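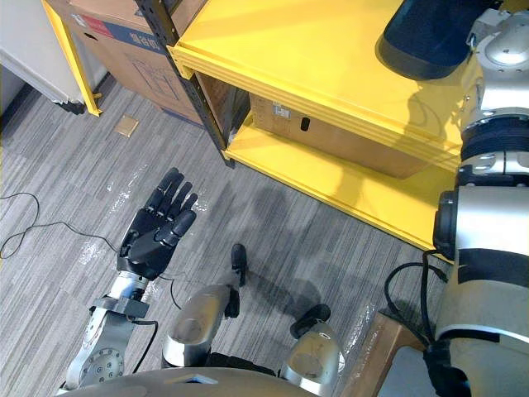
Notebook, humanoid project, Irkdale student robotics club
Monday, 4:10 pm start

Goal for the session: left hand open/close repeatability, then a first pass at the handover task for the Clavside competition. Behrouz on the controller, me on notes and e-stop.

Startup normal. Battery at 97 percent. Left arm homed on the first try. Right arm threw an encoder mismatch on the wrist joint, cleared after a power cycle. Same fault as last week, same joint. Logged under 3889 in the tracker, do not open a new ticket for it.

Hand calibration, left. Palm up, fingers open, hold. Commanded full open on all five. Ring finger settles short of the others by a small but repeatable amount when approached from closed. Approached from half open it lands where it should. Looks like friction in the tendon path, could also be the zero offset from when the hand was remounted. Did not touch the offset today. Want a clean set of numbers first.

Ran 230 open/close cycles with no load. No dropouts on the bus. Motor temps flat after the first few minutes. The log is in the shared folder under the Livaten branch, file name ends in _lh_open.

Handover, dry run. Rule sheet says the object is placed in the palm by a team member and the robot has 2 seconds to close on it. Our trigger is finger current only, no vision. Used the foam block.

Trial notes:
- Block placed flat: trigger fires, grip closes, holds through wrist roll.
- Block placed on edge: thumb closes early and pushes it toward the little finger. Dropped.
- Block placed slowly: no trigger. Threshold is too high for a gentle placement.

Lowered the threshold one step. Slow placement now works, but the hand also closes by itself when the forearm moves fast, so the threshold needs to be gated on arm velocity. Behrouz will write this as a separate state, leaving the existing one alone so we can go back to it.

Right arm raised pose: elbow holds, slight hum at the top of travel. Hum stops if the target is backed off a little. Wrist joint cable should be checked for strain at that end before anyone runs the full sequence.

To do
- Offset check on left ring finger, with the gauge, arm powered down
- Velocity gate (Behrouz)
- Reseat right wrist encoder connector, then repeat the raised pose
- Ask Pawlak for the spare fingertip pads, ours are smooth at the thumb
- Read the rule sheet again on whether the object can be pressed into the palm

Shut down 6:35 pm. Both arms parked under power, then released by hand.

G. Forsberg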